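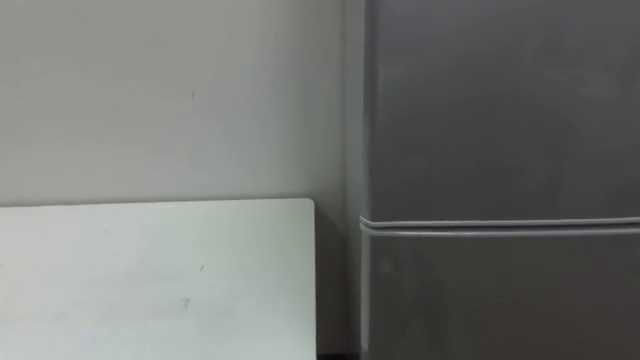
Nirnwood, enemy pacing and checkpoint work
Tuesday, started 9.30

Carrying on from the last entry. Open questions were the long quiet stretch in the mill, the stamina drain, and why Rokia sometimes sends nothing at all after a reload. The third is fixed. The first is half understood. The second I have changed and will probably change back.

Build is the nightly with the new Mercado inventory merged in. Anyone comparing against older traces should note that the merge moves the pickup event to the end of the animation. It used to fire on button press. All item timings before this build are early by the length of the animation and can't be laid over the new ones without shifting them.

Reload bug

Symptom: player dies in the lower mill, reloads at the sluice gate, walks the whole route back and meets nothing. Second death and reload, same again. Quit to the title screen and continue, and the enemies come back.

Rokia keeps a tension value per zone and won't spawn until it falls under the threshold. On death we write the checkpoint, then clear the zone state, then load. The clear was working. What it didn't touch was the cooldown timer, which lives on the director and not on the zone. If the player died while the timer was paused (during the grab animation, which is how most people die down there) it stayed paused for good. Nothing would resume it because the resume call is in the exit state of a grab that no longer existed.

Fix: the timer is now owned by the zone and gets rebuilt with it. I also moved the pause out of the grab state into the director, with a hard limit, so a lost resume can't stall it again. Tested by dying in the grab, dying just before it, dying by falling, and dying to the wheel. All four reload with normal spawns. Quitting during the death fade still needs checking on the console kits. On desktop it's fine.

Side effect to watch: the rebuild gives the zone a fresh random seed. Before this, a player reloading the same checkpoint got the same spawn order each time. Some of the design notes assume this. I think the variation is better for the mill and worse for the orchard, where the whole point is learning the patrol. There is now a flag on the zone (keep seed on reload), off by default, on for the orchard only.

The quiet stretch

Complaint from the outside playtest was that the middle of the mill is slow, and the word "padding" turned up in the written comments more than once. Design's answer was that it is meant to be slow. Both can be true, so I put traces on it.

From the sluice gate to the first encounter the median run was 300 seconds. The design sheet allows 175. I'd expected the excess to be in the flooded corridor, where walk speed is cut, and some of it is. Most is in the two rooms after it. Players enter the drying loft, look at the locked cupboard, go back through the corridor to look for a key, find nothing, and come back. The key is in the loft. It sits on the beam, unlit, and the interact prompt doesn't show until the camera is pitched well up.

So the stretch was slow because of a key, and slow walking in water multiplied it. The tension value meanwhile decays the whole time, since no one is near anything, and by the time the player opens the cupboard it has hit the floor. Rokia then does what it is told and spawns at once, with the heavier of the two types. From the player's side: a long spell of nothing, then the worst thing in the level, immediately, in a small room. That accounts for the comments about not knowing what the game wants.

Changes made:

Key moved from the beam to the hook by the loft door. It still can't be seen from the entrance.
Prompt cone widened for keys only. Ammo and herbs unchanged.
Water walk speed raised slightly in the corridor. Left alone in the cellar.
Tension decay now stops at a per-zone minimum. The mill's minimum is above the heavy threshold, so the first spawn after a long gap is always the light type.

Changes not made:

The request was for a scripted noise halfway along the corridor to keep people alert. I've left it out. There are three of these in the level already and the trace shows players stopping dead at the first, slowing for the second and running straight through the third. A fourth will do nothing except cost a sound channel. If design still wants it after the key move I'll put it in.
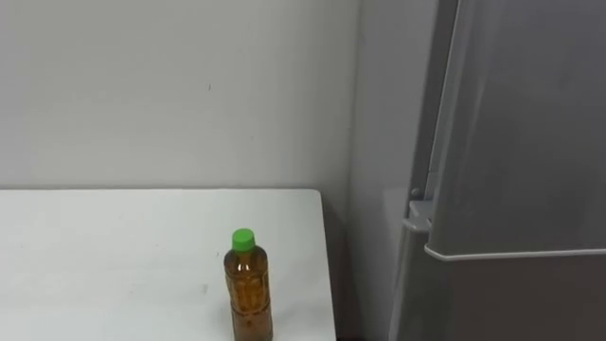
Bottle with green cap on the white table.

Stamina

Current model drains while sprinting and refills after a fixed delay. When it empties, the character bends over and can't be moved until the animation ends. This was the most disliked thing in the playtest by a distance. It was also disliked in the previous one, where we shortened the animation and changed nothing else.

Looked at where the empties happen. In open combat there are few of them. Players learn fast and stop short. The bulk are in places with no enemy within range at all: the long lane, the stairs, the return leg through the orchard. People hold sprint because the level is large, the bar runs out, and the game takes the controls away with nothing at stake. It reads as a penalty for crossing a field.

Tried three versions this morning.

Version A: no drain when Rokia's tension is under threshold. Feels good for as long as you don't notice it. Once noticed, the bar becomes an enemy detector. Walk up to a door, tap sprint, see if the bar moves. Rejected.

Version B: drain everywhere, but empty means drop to a walk and keep control. The bent-over animation becomes an upper body layer. Straightforward. Enemies catch you a little less often than before, and the lane stops being annoying. Lost something in the chase at the weir, which was tuned around the full stop.

Version C: as B, but the full stop is kept if an enemy is actively chasing. Same information leak as A, though weaker, because by then you generally know you're being chased. The code is ugly. The animation layer has to be swapped for the full body version mid-stride and there is a visible pop at the hips.

B is in the build. For the weir I've set the chaser's speed up to compensate and need other hands on it, as I've played that section too often to judge. If it doesn't hold up we go back to the original there only, by trigger volume.

The drain rate itself is still 200 frames to empty from full. It is stored in frames. It should be in seconds. On the high refresh build a player gets tired faster than on the standard one, which I confirmed by standing two kits side by side. Converted the sprint drain. The aim sway and the held breath use the same pattern and aren't converted yet. Please don't tune either of them until they are.

Mercado merge, odds and ends

Inventory opens faster than before, mostly because it no longer loads every item mesh to show six. Combining is now on a held button. I keep dropping things by mistake, having learned the old binding, so will wait for fresh players before calling it a fault.

The game doesn't pause when the bag is open. That's by design and stays. The trouble is that the reload bug hid it: in the lower mill there was nothing around to attack you while you sorted your herbs. With spawns restored, three of my five runs ended with the bag open. The bag covers the left half of the view and the light type comes from the left in that room. Options are to move the panel, move the spawn, or make the breathing cue play over the menu. The cue is currently ducked by the menu sound, which looks like an accident in the mixer and not a decision. I've taken the ducking off and the spawn can stay where it is for now.

Stack limits for nails didn't survive the merge. You can carry any amount. The nail traps were balanced on scarcity, so any difficulty feedback from last week's nightly to this one is suspect. Limit restored from the old table.

Save size went up. The new inventory writes a full record for every empty slot. Harmless at present, but the certification notes from Plastari's platform side put a ceiling on it and we don't want to meet it late. Logged as low.

Camera in tight rooms

Not planned for today but it came up in every run. In the loft the camera pulls in until the back of the character's head fills the middle of the screen. The collision probe is a sphere and its radius is larger than the gap between the rafters and the near limit, so it is never out of contact. Reducing the radius lets it clip the rafters. Fading the character works but looks cheap with the lantern on, because the lantern doesn't fade with her.

Temporary measure: rafters removed from the camera collision channel. You can see through one of them at a certain angle, and only if you go looking. The proper repair is to raise the loft ceiling, which needs the art side and relit shadows.

Numbers after the changes

One pass only, my own hands, so worth little. Gate to first encounter came in under the design sheet's figure. The old traces hold over 9 hours of play and this one doesn't, so the comparison waits for the next session.

To do

Convert sway and breath to seconds.
Quit during death fade, console kits.
Weir chase, fresh players, version B with faster chaser.
Ask whether the loft ceiling can go up.
Check that keep seed on reload survives a save made in the orchard and loaded from the title screen.
Delete the old cooldown field from the director once nothing reads it. The debug overlay still does, and shows a zero.

Nightly queued with all of the above except the weir trigger volume, which is in my branch.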